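Faint gray patch on a white desk, and I need it gone before I move out

Posted by Dutbridge58 in Cleaning & Stains

The desk is white, smooth and, according to my lease, the property of my landlord. I get my deposit back if it leaves my care looking the way it did in August.

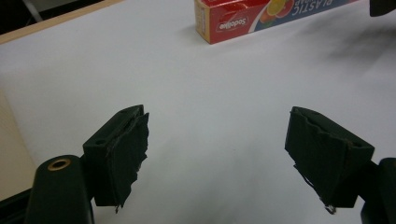

mopandcircumstance: Before anybody suggests a product, what have you already put on it? Half the gray marks I've dealt with turned out to be whatever the last person on the internet recommended.

Dutbridge58: Fair. Dish soap, then glass cleaner, then a thing called Prenix that my neighbor swears by and that smells like a swimming pool. The gray comes and goes depending on the time of day, and I can't tell if I'm cleaning it or just getting used to it. The desk is a Trasau, the cheap line. The deposit is 1,000 dollars, so I'm motivated. Is it a stain, is it wear, and what's safe to use on this kind of finish?

mopandcircumstance
If it comes and goes with the time of day, consider that you may be scrubbing a shadow. I say this with love. I once spent most of an evening on a kitchen counter before someone switched off the range hood light and cured it.

Do this first. Wait until dark, turn off everything in the room, and hold a flashlight low so the beam skims across the top. A real stain stays put when you move the light. A shadow follows the light around like a puppy. Worn finish shows up as a dull patch with no color to it, and no cleaner will bring that back.

If you do find a stain, go gently:
Warm water and one drop of dish soap, soft cloth, wipe dry.
Baking soda mixed with water to a thin paste, left on for 9 minutes, then wiped off with a damp cloth. Don't rub it in circles. It's a mild abrasive and it will happily polish one shiny spot into a matte desk.
Rubbing alcohol on a cotton pad, tried on the underside first. Good for ink and for the film that glass cleaner leaves behind.

Stop using the Prenix. I don't know what's in it, and from the sound of things neither does your neighbor. Whatever you do, don't mix it with anything else under the sink.

Carré
magic eraser. works on everything

mopandcircumstance: It works on everything because it's very fine sandpaper. On a glossy top you'll trade a gray patch for a dull one, and the dull one is permanent.

Carré: mine looks fine

lintcondition
Seconding the flashlight. I'd also read the lease again before doing any more scrubbing. Mine had a line about "reasonable wear," and a faint mark on a cheap desk after 2 years of use got waved through without a word. What they did charge me for was the oven, which I had cleaned, and the blinds, which I hadn't known could be cleaned.

Take your photos in daylight with the curtains open, and email them to yourself so there's a date on them.

Dutbridge58: Did the flashlight thing. Most of it was shadow. There's one small dull spot left, and I'm fairly sure I put it there myself with the glass cleaner and a paper towel. Leaving it alone now and starting on the oven.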